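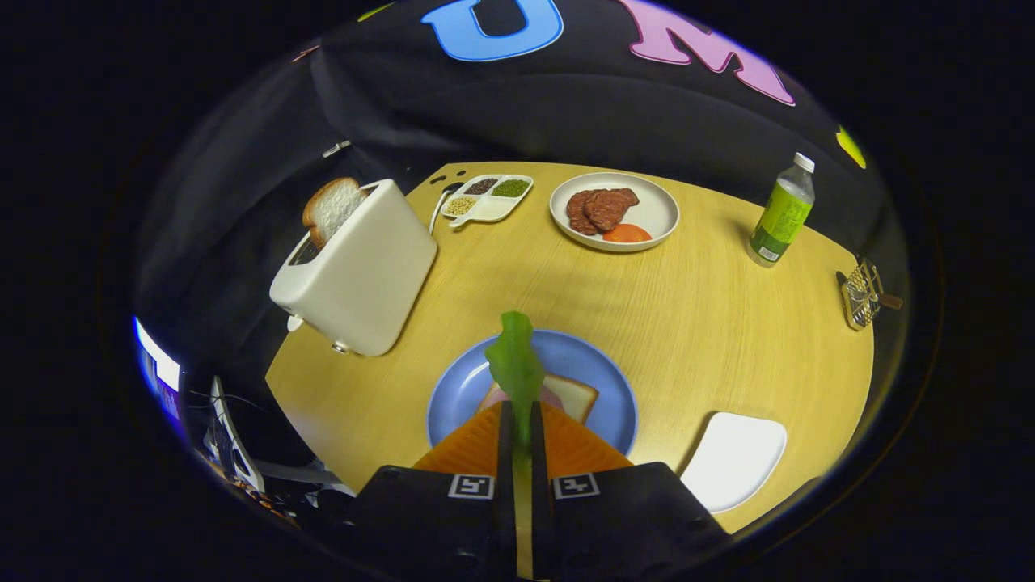
2. Setting Up the Breakfast Table

This section covers the round table, the cloth and letters behind it, the toaster, the divided tray and the plate. Chairs, the sink area and the refrigerator are covered in the Clillside Kitchen Corner general guide. Read the section through once before you start. If the table is already assembled, skip to 2.3.

2.1 Before you begin

You will need:

the Golorov round table, assembled
the black backdrop cloth and its clips
the envelope of felt letters
a two-slot toaster
the divided tray with its spoon
a round plate with a rim
dry seeds and beans for the tray (not included)
bread, sliced tomato and cooked meat for the toast meal
a damp cloth and a dry cloth

The toaster is sold separately. Any two-slot model rated at 1000 watts or less can be used, provided the cord reaches the outlet without an extension.

Note: The Pichler tray comes wrapped in a thin film on both sides. Peel off both pieces before washing.

2.2 Placing the table

1. Choose a level spot near a wall outlet. Carpet is acceptable but makes spills of dry beans harder to clean up.

2. Set the table down and press on the top at several points along the rim. If it rocks, turn the adjustable foot until it stops.

3. Wipe the top with a damp cloth and dry it right away. Do not leave standing water on the wood.

4. Check the top for marks. Small dark spots in the wood grain are normal and will not sand out. Spots that feel sticky are food and will come off with warm water and a drop of dish soap.

5. Leave enough room for an adult to walk all the way around. If the table has to go in a corner, keep the side nearest the outlet for the toaster.

Caution: Do not lift the table by the rim with things on it. Clear the top first.

2.3 Hanging the backdrop

The cloth is 133 cm tall and is meant to curve loosely behind the far side of the table. It should not be pulled tight.

1. Iron the cloth on the back, on low, before the letters go on. If the letters are already on, use a steamer and stay off the felt.

2. Clip the top edge to the rail or cord. Start in the middle and work out to both ends.

3. Let the bottom edge fall behind the table. No part of the cloth should rest on the tabletop or hang over the toaster.

4. Place the felt letters. Most people put them along the upper part of the cloth, where they stay visible once the table is set. Leave a finger's width between letters so that the outlines don't overlap.

5. Press each letter flat with the palm of your hand and hold for a few seconds. Letters that are going to stay up for more than a month should be tacked on with a few stitches at the corners.

Note: Black cloth shows lint and thread. A lint roller works well on the cloth but will pull fibers from the felt, so go around the letters.

Warning: Keep the cloth away from the toaster slots. If the cloth can be blown or pulled over the toaster, move the toaster forward or move the rail back before plugging anything in.

2.4 Placing the toaster

1. Stand the toaster at one side of the table, on its own feet, on the bare wood. Do not put a mat, napkin or paper towel under it.

2. Turn it so the lever and the control knob can be reached without leaning over the slots.

3. Run the cord off the nearest edge of the table and down to the outlet. It should not cross the tabletop or pass under the plate or tray.

4. Set the knob to its lowest position.

5. With the slots empty, plug the toaster in and run it once. A faint smell is normal the first time. Open a window and let the toaster cool before going on.

6. Slide the crumb tray out, empty it and slide it back in.

Warning: The metal parts around the slots get hot. An adult stays at the table whenever the toaster is plugged in. Unplug it as soon as the toasting is finished.

Warning: Never use a fork, knife or the tray spoon to get bread out. Unplug the toaster, let it cool, and raise the lever by hand. Bread that is still stuck can be worked out with wooden tongs.

Sandwich bread fits most slots with the top crust standing a little above the opening. Bread that has to be squeezed in is too thick. Cut it thinner or use a different loaf.

If you only want the toaster on the table for setting and clearing practice, leave it unplugged, wrap the cord and tuck it behind. Put a slice in the slot as usual.

2.5 Filling the divided tray

The tray is for dry things only. It can be used for spooning and sorting, or just to keep the ingredients for a cooking activity apart.

1. Wash the tray and spoon in warm soapy water and dry them completely. Beans put into a damp compartment will swell and stick.

2. Set the tray toward the far side of the table, between the toaster and the plate. Leave a hand's width between the tray and the toaster.

3. Choose seeds or beans that differ clearly in color. A dark seed, green mung beans and yellow soybeans make a good set on a white tray.

4. Pour each kind into its own compartment, using a cup with a lip. Stop well below the dividers. A full tray spills the first time the spoon goes in.

5. Leave one compartment empty if the tray will be used for sorting. The child spoons into it and back again.

6. Lay the spoon across the end of the tray with the handle pointing outward.

The whole tray takes around 13 ounces of dry beans when filled to a sensible level. Fill it with less for younger children.

Warning: Choking hazard. Dry seeds and beans are not for children under 3, or for any child who still puts small things in the mouth.

Caution: Dry soybeans and mung beans must not be eaten raw. Beans that have been handled for sorting should be kept in a marked jar and not cooked later. Check for soy allergies before using soybeans — mung beans and a large white bean can be used in their place.

2.6 Setting the plate

The plate goes beside the tray, on the side away from the toaster. This gives one direction of work from toast to plate.

1. Put the plate down flat, with the rim at least a hand's width in from the edge of the table.

2. Add the cooked meat. Patties or thin slices of steak both work. Two pieces can overlap slightly, which leaves room on the plate for the rest.

3. Put the tomato next to the meat, toward the rim. Slice it no thicker than a pencil or it will slide off the toast.

4. Bring the toast over last, by hand or with wooden tongs.

Caution: Meat should be fully cooked before it comes to the table. Put cooked food out just before the meal and refrigerate whatever is left within 2 hours. If the table is set up early, put the empty plate in place and add the food later.

The plate can go in the dishwasher on the top rack. The Pichler tray cannot.

2.7 Checking the set-up

Go over these points before anyone sits down.

The table does not rock.
The backdrop is clear of the toaster and the tabletop.
The letters are all pressed down at the corners.
The cord does not cross the table.
The tray compartments are below the dividers.
The spoon is with the tray.
The plate is not near the edge.

2.8 Clearing and storing

1. Unplug the toaster and leave it where it is to cool.

2. Take the plate away first, with any food still on it.

3. Pour the seeds and beans back into their jars, one compartment at a time. A sheet of paper folded down the middle makes a good funnel. Beans that got mixed can go through a coarse sieve, which holds back the large ones.

4. Empty the crumb tray over the trash. Brush crumbs off the table with the dry cloth, then wipe with the damp one.

5. Sweep under the table. Mung beans roll a long way on a hard floor, and someone will step on them.

6. Leave the backdrop up if the room allows. To put it away, roll it around a cardboard tube with the letters facing out. Folding leaves creases across the felt.

7. Store the tray and spoon in the Dakier storage box, tray at the bottom. The toaster does not go in the box.

2.9 Common problems

Letters drop off the cloth. The cloth is dusty or damp. Brush it, let it dry, and press the letters on again. If a letter still won't hold, stitch it.

Toast is dark on one side only. Turn the slice around and lower the setting. If it happens with every slice, see the toaster maker's own instructions.

Tray slides when the spoon is used. Wipe the underside of the tray and the table under it. A damp tray slides more on finished wood.

Backdrop sags in the middle. Add a clip at the center, or move two of the outer clips inward.

Revised 2016-11-04. Replacement letters and clips are listed in section 6.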